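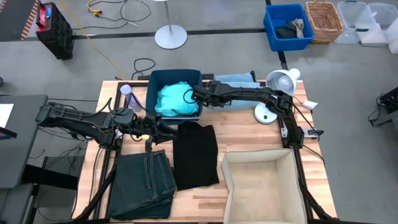 Folding surface: butcher block or something softer?

lintcatcher27
Hi all, long-time reader and I finally have a question of my own. We moved at the beginning of January and for the first time in my life I have a spot that is only for laundry, with a concrete floor and room for a real table. I have my heart set on butcher block because I love how it looks, and I grew up folding on my grandmother's kitchen counter, so a hard surface feels right to me. My sister, who folds on her bed and always has, swears I will snag every sweater I own. Does anybody here fold on bare wood? And how do you lay things out so the clean pile doesn't get mixed up with the rest? Mine always does, usually by the second load.

marigold_porch
Welcome! I have folded on butcher block for years and would never go back. Jeans especially, because you can press the seams flat with your hand and they stay put. I keep jeans at the lower left, whatever I'm working on in the middle, and an open cardboard box at the lower right for things that are leaving the house. The box has done more for my closets than any book I ever read (and I have read a lot of them, my husband will tell you). When it's full it goes in the car that same afternoon.

Oil the wood, though, and let it cure all the way before you put a white shirt on it. I learned that one on a very nice blouse.

Ernlow_Annie
I'll be the grump, I'm afraid. Hard wood is fine for denim and towels but I don't care for it with knits. They slide around and I end up chasing them. I put an old cotton blanket over mine, pinned underneath at the corners, and it's so much nicer. Also warmer on the wrists in winter if your laundry spot is as cold as ours!

marigold_porch
Annie, I tried a blanket and it bunched up every single time. We may have to agree to disagree, but I say it with love.

twosocks126
Somewhere in the middle here. Bare wood, but I do my T-shirts face down and fold them in thirds, and they don't slide if you smooth from the collar toward the hem. For the unfolded stuff, I like a fabric bin right up on the table at the back, within reach, so I'm not bending down for every washcloth. My back thanks me. Then on the floor behind I have one plastic bin for darks and a wicker basket for whatever belongs to the kids. Lidded clear containers for out-of-season things, because I can see what's in them without opening anything.

Nokska_Mom
Can I put in a word against wicker? I had a pretty one, and it caught the loops on a bath towel so badly that I cried a little. Everything is in smooth plastic now. I did keep the wicker for gloves and hats.

twosocks126
Fair enough. Mine has a cloth liner that I sewed from a pillowcase, and I should have said so.

Ernlow_Annie
One more thing before I forget, and on this I think we'll all agree: get a good lamp. I could not tell navy from black until I clamped a desk lamp to the side of the table and pointed it straight down. I had been sending my son off to work in mismatched socks for I don't know how long, and he is too polite to have mentioned it.

lintcatcher27
You are all so kind, and I've read this out loud to my sister, who is claiming Annie as her side. I think I'll go with the wood, leave it bare to start, and keep a blanket nearby for sweaters. The lamp is a wonderful idea, as I've been mixing up navy and black too. One last question: does anybody hang towels over a rail at the back of the table, or do they get in the way?

marigold_porch
Folded once and laid over the back rail, yes! I hang the good towels there until I head upstairs, and they leave the middle free. Just don't put more than a couple up or they slip down behind, and then you're on your knees on that concrete.

Contact us | Copyright 2022 Valentini Home Forums | Back to top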